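Home Units Review Glossary Next

Chapter 3: Lead Paint in Older Houses
4/11/19 — Briltunell Building Trades Desk

Before you sand, scrape or cut into a painted surface in an older house, you need to know what the paint is made of. Lead was a common ingredient in house paint for many years, and in a lot of homes it is still there under newer coats. This chapter covers how to find it, how to test for it and how to set up a work area.

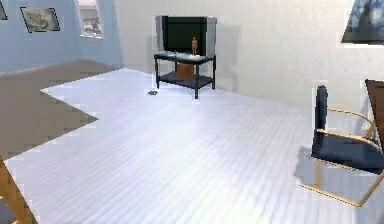
Testing starts with a room list. Write down each painted part on its own line, and don't assume one result covers the whole room. A blue-gray wall that meets an off-white one gets two lines, and the window frame gets a third. Trim and windows often carry different paint from the walls next to them. In the Prindgate house, used in the exercises, the list ran to 40 lines and 13 of them came back positive.

Paint that is intact is usually left alone or covered. Covering means fixing a solid material over the old surface and sealing the joints. The lead stays in the house, so the owner should keep a record of where it is.

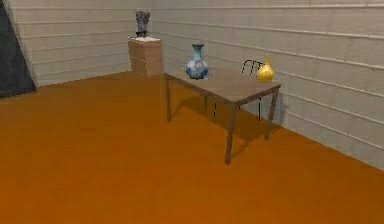 Figure 3.1. Walls with horizontal paneling.

Removal makes the most dust and takes the most planning. Close the doors, cover the floor with plastic and tape the edges. Do not dry sand. The Jandton worksheet at the end of the chapter has a cleanup log — fill it in as you go, before the plastic comes up.
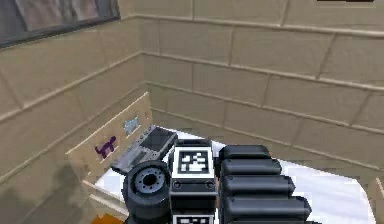

Figure 3.2. Wall panels in staggered rows, with a dark-framed window.

Section 3.1 begins with test kits and lab samples.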